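Home News Events Courses Library Giving Contact

Rinville College > News Office > Press Releases > 2019

THE RIMONIER OPENS ITS PHOTO FILES, INCLUDING THE BAD ONES

Student newspaper's complete print run and picture archive go on public view at the Kasimia Reading Room

RINVILLE, April 16, 2019. Rinville College today announced that the picture archive of its student newspaper, The Rimonier, is open to the public after a long stay in a storage closet shared with the fencing club.
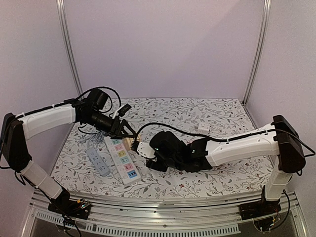 Department of Journalism and Media Studies

The archive covers 30 years of the paper's life, from its first issue to the one in which it misspelled its own name on the front page. It holds 364 printed issues, the negatives and contact sheets behind most of them, and a quantity of handwritten notes from picture editors to photographers. Readers of a sensitive nature may wish to skip the notes.

An opening exhibition, "Crop Tighter," runs in the Kasimia Reading Room through the end of the semester. It presents 40 prints chosen by Mieke Verstraete, who teaches photojournalism at the college and who spent most of February at a light table.

"Everyone expected me to pick the strong pictures," said Verstraete. "I did pick some. I also picked the dean cutting a ribbon with scissors that plainly would not cut, because the photographer kept shooting and there is a whole roll of it. By the last few exposures he is using his teeth. That was the news, and the paper ran a portrait of the building."

Each print hangs beside the page on which it first appeared, or beside the page on which something duller appeared in its place. Visitors can see how a photograph of a flooded dining hall, now one of the most requested images in the collection, was held for two weeks and finally printed at the size of a matchbook next to an ad for used bicycles.

The archive owes its survival largely to Milovan Lazarević, a former picture editor of the paper, who moved the negatives out of the basement of Poduval Hall when the building's pipes began to fail. He did so without permission and stored them in his parents' garage. The college sent him two letters on the subject at the time. It has now sent him a third, which is friendlier.

"I kept the first two," said Lazarević. "They're in the show. Case by the window."

The captions have been a job of their own. The Rimonier's style guide called for full names, left to right, and its photographers treated this as a suggestion. One well-composed picture of the debating society identifies its subjects as "Dave, other Dave, friend." Setareh Nazari, the archivist in charge of the collection, has restored what names she can by comparing yearbooks, enrollment lists and the memories of alumni, which do not always agree with one another or with themselves.

"We had three people write in to say they were the man asleep in the library," said Nazari. "One of them graduated before the library was built. I've filed all three letters with the print and left the caption alone."

Original captions have been kept as printed, with corrections added underneath. Former students who recognize themselves, or who would prefer not to, are invited to write to the archive. Requests to remove a picture will be considered. Requests to remove a mustache will not.

Anselmo Mamani, who chairs the department, said the files would be put to work in teaching straight away. First-year reporting students will each be handed a contact sheet and the finished page and asked to defend or overturn the editor's choice.

"They're very confident until they find out the editor had until midnight and one working enlarger," said Mamani. "Then they get a little kinder. Some of them. A few get worse, and those tend to be hired."

The current editor of The Rimonier, Boris Radonjić, welcomed the opening and noted that the paper had requested a new scanner in the same budget year. It did not receive one. He will speak at the opening reception and has been asked to keep to the history of the paper.

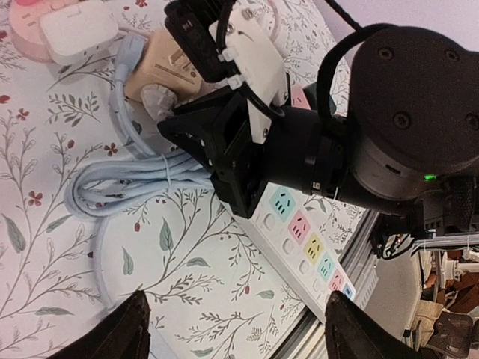

Gripper above a white power strip, on a patterned tablecloth.

VISITING

The Kasimia Reading Room is on the ground floor of Poduval Hall, where the pipes have been replaced. Admission is free. The room holds up to 40 people, and school groups should write ahead. Bags and umbrellas go in the lockers. Negatives may be viewed by appointment, with gloves, which the archive supplies in one size.

Prints may be ordered for personal use. Newspapers and magazines wishing to reproduce a photograph should contact the News Office and are asked to credit the photographer by full name, where one is known.

Media contact: News Office, Rinville College. Press images and a corrected spelling of the newspaper's name are available on request.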